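Bench Check for the Two-Arm Station
Jerkdale Robotics Club, soft goods challenge
Filled in by Ainhoa Ortuño, second check by Severyn Semeniuk

Run this list before you enable the arms and again after every change of objects. Mark OK, FIX or N/A, and please write comments! The comments are what make the next team's Sunday easier.

SECTION A. BEFORE POWER

1. Floor in front of the platform clear of bags and shoes. OK
2. Both bases tight on the rail, no play when pushed by hand. OK
Comment: Left base took a quarter turn on one bolt last week and has held since. Great work from the new members on that one.
3. Stop button reachable from both chairs. OK
4. Stop button tested with a real press (saying "it worked yesterday" doesn't count). OK
5. Hair tied, sleeves up, lanyards off. FIX
Comment: Two lanyards. They now live on the hook by the door.

SECTION B. CABLES

6. Purple cables plugged in at the wrist end, both arms. OK
7. Enough slack for a full reach, but no loop that can catch on an elbow. OK with comment
Comment: These loops are wide, and with loose fabric on the bench a wide loop needs watching. Move each arm slowly through its whole reach with a second person looking only at the cable. 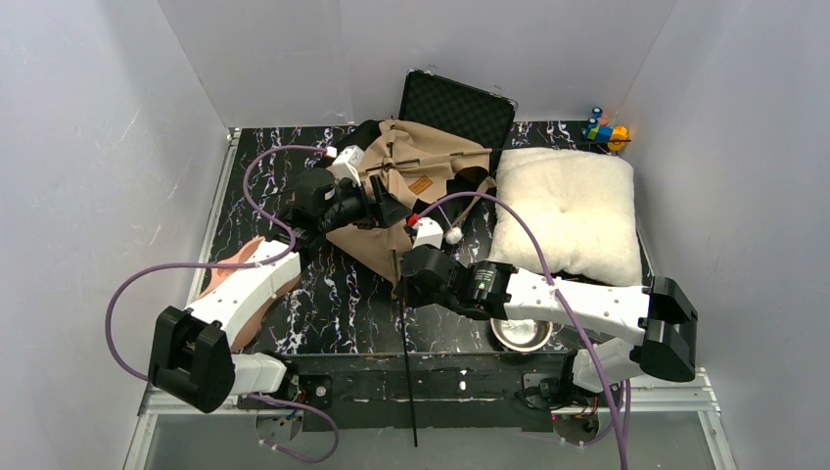 8. Long thin parts kept away from the front edge, where a knee or a hand could meet them. FIX
Comment: Rods are the item we talk over most, because a bent rod stores a surprising amount of push. Keep your face back from the tips, and say "rod" out loud before anyone lets go of one. Severyn wants safety glasses for all rod work and I agree with him completely.
9. Straps and strings clear of the wrist joints. OK

SECTION C. GRIPPERS AND FABRIC

10. Finger edges checked with a fingertip, power off. OK
Comment: Some scuffing, nothing sharp. Do the cotton ball test too: drag it along the edge and see if it snags. It's quick and weirdly satisfying.
11. Grip force set to the fabric preset. OK
Comment: Preset 40. The program file is Kravets, revision 61. If the screen shows any other revision, stop and ask.
12. Mesh and seams looked over for pulled threads. OK
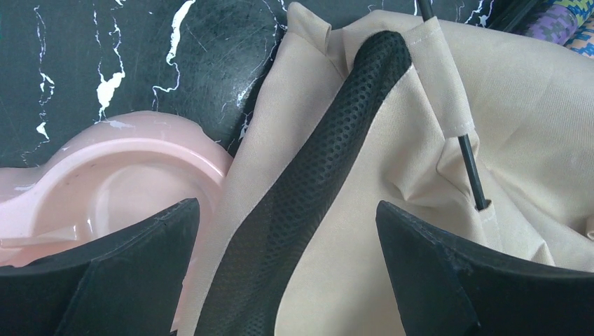
13. Fingers open fully before the arm backs away. FIX
Comment: Put a short pause in the program here. Cloth folds love to ride along with a finger, and if the arm leaves too fast the whole thing comes with it. Ainhoa's pause is in the Kravets file now, and it's so much smoother!
14. Sleeves and rods handled one at a time. OK

SECTION D. OBJECTS AND WORK AREA

15. Only one arm moves in the middle of the bench unless both drivers have called it. OK
Comment: Calls were loud and clear all session. Keep that up.
16. Small loose parts counted out and counted back in. OK
17. Hinged lids stable, won't drop on a gripper. OK
Comment: Nudge the bench before you trust a lid.
18. Bulky soft items pushed back from the forearms as far as the walls allow. OK
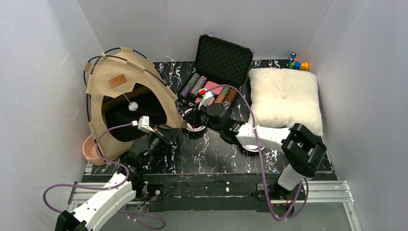 Item 17: chip case open at the back, right gripper over the rows, left gripper at the cat tent.

SECTION E. SHUTDOWN

19. Arms parked, then power off, in that order. OK
20. Log sheet number copied to the binder. OK, sheet 1277
21. Anything marked FIX has a name next to it. Items 5 and 13 Ainhoa, item 8 Severyn.

Next check: same list, with the Harneo team driving and Ainhoa on the stop button.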